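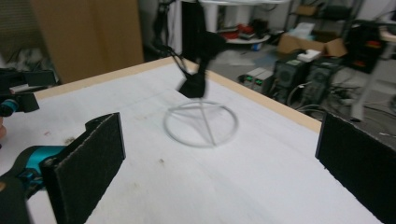

View from the wrist camera of a Fenine hand-held gripper, fingers open over a white spoked ring. The second gripper is at far left.

Fenine Hand-Held Demonstration Gripper
Paired set, left and right

Overview

Fenine is a hand-held gripper for recording manipulation tasks by hand. The operator holds one unit in each hand, does the task at a normal bench, and the set records finger opening, unit pose and wrist video on a common clock. The recordings are used to train a policy for an arm carrying the matching Fenine end tool. No arm is needed while recording.

The set is supplied by Stillau to laboratories and production engineering groups. It is sold as a pair. Single units are available as spares only.

What is in the set

Two hand-held grippers, left and right
Four finger plates with black felt-faced pads, fitted
Four spare pads
Two wrist cameras, fitted
Canda recording box with power supply
Two data cables, 3 m
Calibration board
Pad removal tool and 2 mm hex key
Printed quick guide

The robot-side end tool is ordered separately.

Specification

Finger travel: 0 to 96 mm
Finger position resolution: 0.1 mm
Mass, each unit with camera: 579 g
Wrist video: 60 frames per second
Pose output: 200 Hz
Maximum grip force at the pad: 52 N
Recommended working height above bench: 0 to 700 mm
Operating temperature: 5 to 40 °C
Supply to recording box: 24 V DC, 3 A
Rated pad life: 3000 grasps on smooth plastic

Finger plates and pads

The plates are flat and rectangular. Both faces of the grip are padded so that light plastic parts are held without marking. Pads are bonded to a thin carrier which clips to the plate; changing all four takes a few minutes and does not disturb the calibration. Changing a plate does, and the opening must be zeroed again afterwards.

Felt is the standard facing. A silicone facing is available for oily parts and for glass. Do not mix facings on one unit. The recording box stores one friction setting per gripper and passes it to the robot side with the data.

Thin, flat parts lying on a flat surface are the hardest case for felt pads. If a hoop or washer cannot be picked up by its edge, bring the fingers down until the pads touch the bench, then close at less than 20 mm/s. Demonstrations made this way transfer to the arm with the same approach height, provided the bench height has been entered in the task file.

Wrist camera

The camera looks along the fingers. At full opening both pads remain at the sides of the picture and the area between them is clear. Exposure is locked at the start of each recording. Fast movement will blur objects near the fingers, and the blur is kept in the data. Stillau does not recommend removing blurred frames, which leaves gaps in the timing that the training tools read as pauses.

For white parts on a white surface, set exposure one step down from the automatic value. Seidu Fiadzo's application note AN-7 gives the settings we use for low-contrast parts and is included with the software.

Canda recording box

The box takes both grippers and writes to a removable drive. A recording starts when both triggers are held for one second and stops the same way. Each recording is given a task name, an operator name and a result flag (good, bad, unsure). The flag can be changed later on the box or in the desktop software. Files are written as they are recorded, and a loss of power costs at most the last two seconds.

A third input is provided for a fixed camera. It is not required for training with the standard settings.

Setting up

1. Mount the calibration board flat on the bench and show it to each wrist camera in turn until the light on the box stays green.
2. Close each gripper fully and press Zero.
3. Enter bench height and facing type.
4. Route the data cables over the forearm and behind the shoulder. They should not cross the working area.
5. Record one short trial and play it back before starting a session.

Repeat steps 1 and 2 if a unit is dropped. Step 2 should be repeated at the start of each session in any case.

Compatibility

The robot-side tool has the same plates, pads and camera position as the hand-held unit. The mounting flange follows ISO 9409-1-50-4-M6. Recordings made with firmware 2.x can be read by version 3 software. Recordings made with 3.x cannot be read by version 2.

The Cheng adaptor allows the hand-held pair to be used as a remote control for two arms, with live finger opening and pose sent over Ethernet. Finger force is not returned to the operator. An enabling switch, supplied with the adaptor, must be wired into the safety circuit of the arm controller.

Service

Return for service every 24 months or when the finger position error shown on the box exceeds 0.5 mm. Pads, cameras and cables can be changed by the user. The trigger spring and the finger drive cannot. Opening the gripper body ends the warranty.

Ordering

FN-200 Paired set, felt pads
FN-200-S Paired set, silicone pads
FN-210 Robot-side end tool, one
FN-031 Felt pads, pack of eight
FN-032 Silicone pads, pack of eight
CH-110 Cheng adaptor with enabling switch

Lead time for the paired set is five weeks. Orders for delivery before the December shutdown should state this on the purchase order. Technical questions go to Kristof Goossens, repairs and spare parts to Kekeli Ametepe.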